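About Trumia

Home / Our Story / Rooms / Toy Library / Fees / Contact

We're a small play school and toy library. Ages two to six. Been going since one August when Leilani Ruiz-Ortega had a garage full of toys and a neighbor with twins. Page last updated by Leilani, in a rush, between drop-off and snack. Sorry for typos.

Who we are

Leilani Ruiz-Ortega - started the place, runs mornings
Shabani Were - Renham Room (twos and threes)
Rehema Lyimo - Tanui Room (fours and up)
Bakari Kariuki - toy library, repairs, anything with a screw in it
Erasto Nyaga - office, fees, waiting list. Email him first, he's faster than the phone

The Renham and Tanui rooms are named after the two streets we used to be on. Same building now. People still turn up at the old Renham address so please check the map on the Contact page before you set out.

What we do all day

Play, mostly. Doors open 8:15. Free play till 9, then circle, then small-table time, then outside whatever the weather (boots please, with a name in them). Lunch at 11:45. Half-day kids go home at 12:30, full-day kids rest and then it's back to the tables until pickup at 3.

Small-table time is the bit parents ask about most. A child gets a tray and a few things to put in it. Farm animals, blocks, lids, spoons, whatever's out that week. They sort, line up, feed, put to bed, tell us a long story about a pig. Grown-up sits nearby and mostly keeps quiet. Then everything goes back in the tray and the tray goes back on the shelf. The going-back is half the point. A two-year-old can do it if there are only a couple of toys and the tray is right there in front of them. Give the same kid a whole bin and they tip it over and walk off, we would too.

Why trays

We used to have big bins. Awful. Everything at the bottom, nothing with its friends, a puzzle piece in with the dinosaurs for most of a year. Shabani brought in a stack of plastic trays and we never went back. A tray has an edge. Kids get edges. This is my space, that's your space, the cow stays in here. Fewer fights, and you can carry it to the sink and wash the lot.

Keep it plain, is our advice to anyone setting this up at home. Plain table, one tray, two animals. Add a third when they start asking for it. Cookie sheets work fine if you don't want to buy anything.

The toy library

759 toys on the list at last count, which was Bakari's count, and it took him most of a week. Animals are the biggest section by a mile. Dogs and pigs go out the most, then horses. Sharks come back chewed.

How it works:
Borrow up to 16 pieces at a time, a set counts as one peice
Keep them three weeks
Bring them back clean-ish. We wash everything again anyway
Lost one? Tell us. No fines. We do like to know, so we stop looking
Broken? Bring all the bits, Bakari will have a go

Open to anyone in town, you don't need a kid at the school. Grandparents are some of our best customers. Library hours are 3:15 to 5, school days only, side door.

Donations - yes please to animals, vehicles, wooden puzzles with all the pieces. No stuffed toys, we can't wash them fast enough. No button batteries, ever. Nothing with parts that fit in a toilet paper tube goes to the Renham Room, so if you give us tiny stuff it'll go to the older kids.

How we clean

Warm water, dish soap, old toothbrush for the legs and ears. Rinse, air dry on a towel overnight. Anything that goes in a mouth comes off the table right then and into the wash bowl by the door. Tabletops wiped before and after each group. Trays get done at the end of the day. Rehema has the kids do their own on good weather days, outside, with a hose, and they'd do it all afternoon if she let them.

Fees and places

Library card is $50 a year per family. Half-day place is $300 a month, snack included, lunch from home. Full-day, ask Erasto, it depends on the days. Brothers and sisters get a bit off. If money's the problem please say so, we can usually work something out and it stays in the office.

Waiting list is open. Renham Room is nearly always full, Tanui Room usually has a place or two once the oldest ones leave for kindergarten. Come and visit before you sign up. Mornings are best, 9:30 or so, when the kids have settled. Bring your child, they can join a table.

Trudon Fund

Small pot of money started by a grandparent whose family has had kids here for years. Pays for replacement toys and for places when a family's had a rough patch. If you'd like to put something in there's a jar in the hall or Erasto can send you the details. Every bit goes on toys or kids, he keeps the book and you can look at it.

Things to bring on the first day

Change of clothes, in a bag, labeled
Boots
Water bottle
Lunch if you're staying for it, no nuts
Something from home if they need it, but not the favorite, favorites get lost

First week can be wobbly. Stay as long as you want in the morning, there's coffee in the hall. Most kids are fine once there's a tray in front of them and an animal to boss about. If yours isn't, Shabani or Rehema will call you, and we'll try again tommorow.

New animals are out on the small tables now, ask for the farm set at the library door if your kid wants to take some home.

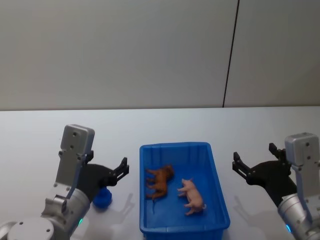 Returns go in the crate inside the side door, please not on the step, they get rained on. Questions about cards or places to Erasto.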